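Home About Meetings Resources for Parents Join Us Contact

Mustthorpe Parents of Teens and Almost-Adults
Minutes of the Monthly Meeting
June 2026
Posted by Nicanor Galindo, Secretary (still) 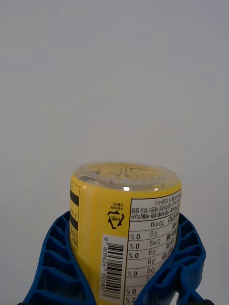
The meeting opened late, after a discussion of whether it had already opened. The chair, Mrs. Khamphan, ruled that it had not, and that anything said before her ruling would be left out of the minutes. This disposes of the remarks on the parking lot.

Apologies were received from the Okis family, who are driving their eldest home from college with everything he owns, and from one member who wrote that she would rather sit in a quiet house. The meeting took note and was envious.

1. Minutes of the last meeting

Approved with one correction. Mr. Gurkon did not say that his daughter was "impossible." He said she was "impossible before noon." The secretary regrets the slip.

2. Matters arising

The letter to the high school about the start time has been answered. The school thanks us for our interest. Mrs. Khamphan read the reply aloud twice in case there was something in it the first time.

The lending shelf is missing the book on setting limits. It was last signed out in October. The secretary has a fair idea where it is, as his own signature is next to it, and will look again under the bed.

3. Main item: grown children living at home, and whether they should pay rent

This was held over from last month, when it ran into the closing of the building. Mrs. Khamphan asked that people speak one at a time and try to speak about rent.

Mr. Gurkon opened. His son is out of school, has a full-time job at the tire place, and has moved back into his old room. He pays nothing. He eats, in his father's words, like a visiting team. Mr. Gurkon had assumed that the subject of money would come up by itself once the first paycheck came in. What came up was a very large television. It is now on the dresser, where it blocks the window.

He has not asked for rent. His wife feels that you do not charge your own child to sleep in a bed you bought him. Mr. Gurkon said he felt that way too until the electric bill.

Mrs. Delphine Oake said she had charged both of hers from the first full paycheck, $43 a week, and that the number was odd on purpose. A round number sounds like something you made up. An odd one sounds as if there was arithmetic. There was a little arithmetic. Her daughter asked to see it, and was shown the grocery receipts, and went quiet for most of an evening.

A member near the back asked whether that did not make home feel like a boarding house. Mrs. Oake said that a boarding house would have thrown them out over the towels.

There was some talk of what happens to the money. Mrs. Oake spends it on groceries. Another couple put theirs in a savings account without telling their son, and when he moved out they handed him a check for $3000. He was delighted and bought a motorcycle. The meeting was asked to draw its own lesson and drew several, which did not agree. The father maintained that it was a gift and a gift is a gift. The mother maintained that it had been for a deposit on an apartment, that everyone in the house knew it had been for a deposit on an apartment, and that she now lies awake whenever it rains. Mrs. Khamphan moved the discussion along.

The secretary, speaking for once as a parent, said he had tried a different system, under which his daughter would pay no rent but would cook twice a week and take over the yard. It was written down and both of them signed it. She cooked twice. He does not mean twice a week. The yard is now of interest to birds. He had raised this with her and she pointed out, correctly, that the agreement did not say what would happen if she didn't. He would advise anyone writing one of these to put that part in.

Mrs. Khamphan said that in her experience the amount matters less than having the conversation before the boxes come in the door. Once a person's shoes are in the hall again, everybody goes back to being the age they were when the shoes were last there. She has caught herself asking a man with a beard if he had homework.

It was also said, by a mother who does not often speak, that her son came home because he was in bad shape and not because it was cheap. He had lost the job and then the roommate and had stopped opening his mail. She didn't ask him for anything for the first few months except that he eat dinner at the table. She thought rent would have been the right answer to some other kid. When he started to feel better he brought it up himself and they settled on his paying the phone bill for the whole family. She was not sure it was the right order to do things in, but it was the order they had done them in.

The room was quiet for a bit after that. Mr. Gurkon said he supposed he could start with dinner at the table. His son currently takes it upstairs to the television.

On the question of how long, opinion was divided. One member favors a date on the calendar. Another tried this and reports that the date came, and was looked at by all concerned, and went. Mrs. Oake prefers a condition to a date: when you have 3 months of rent saved, we will help you carry the couch. Several people wrote this down, and one asked if she could supply the couch.

No vote was taken, as this is not the kind of thing we can vote on, although Mr. Gurkon did ask if we could, so that he could tell his wife.

4. Curfews for people who are legally allowed to vote

Taken briefly. The general feeling was that you cannot give a curfew to a twenty-year-old but that you can ask for a text message. The difficulty is the text message. Mrs. Khamphan's younger son sends a single letter K at whatever hour it occurs to him, and she has stopped being able to tell whether it means he is staying out, coming home, or has sat on the phone.

Mr. Gurkon suggested leaving the porch light on, with the last one in turning it off. Anyone who wakes up can then look at the window and know. His parents did this. Mrs. Oake said hers did too, and that she used to come in, turn off the light, and go back out through the laundry room. The suggestion was left on the table.

5. Summer jobs

The question was whether to help with applications. All present agreed that a teenager should fill out his or her own. All present, on being asked directly by the chair, had filled one out. One father had also gone to the follow-up interview, though he stayed in the car and only came in when it seemed to be taking a while. His son did not get the job. The father was told they would keep him in mind.

6. Money

The balance stands at $700, the same as last month, as we have neither raised nor spent anything. A proposal to spend some of it on a speaker was discussed. The last speaker told us to listen more, and then went forty minutes over. It was agreed to look for one with teenagers of his or her own, preferably still speaking to him or her.

7. Any other business

A member asked whether the group might meet somewhere with better chairs. The chair asked whether the member was offering a living room. The member was not.

A newer member asked if it gets easier. There was a pause, which the secretary has been told to record as "general encouragement." Mrs. Oake then said that it does get different, and that her daughter called her last week for no reason, and they talked through a whole load of laundry – hers and the daughter's both, as it happened, because the daughter had brought hers over the day before.

8. Items for next meeting

Car insurance and who pays it. The girlfriend or boyfriend who seems to have moved in without anyone having said so (Mr. Gurkon asked that this one be put first, and would not say why). The book on setting limits, if found.

Actions

Mrs. Khamphan to write to the school again, more slowly.
Mrs. Oake to bring copies of her arithmetic.
Mr. Gurkon to speak to his son, or to his wife, whichever is home.
Secretary to look under the bed.

The meeting closed at the usual time, and people stood by the coffee for a good while afterward saying what they had really meant. None of that is in the minutes either.

N. Galindo

Recent Posts
Minutes: The Phone at the Dinner Table, Part Two
Minutes: The Phone at the Dinner Table
Is It a Phase? Notes From Our Open Evening
Lending Shelf: What We Have and Who Has It
When They Don't Want to Go to College and You Already Bought the Sweatshirt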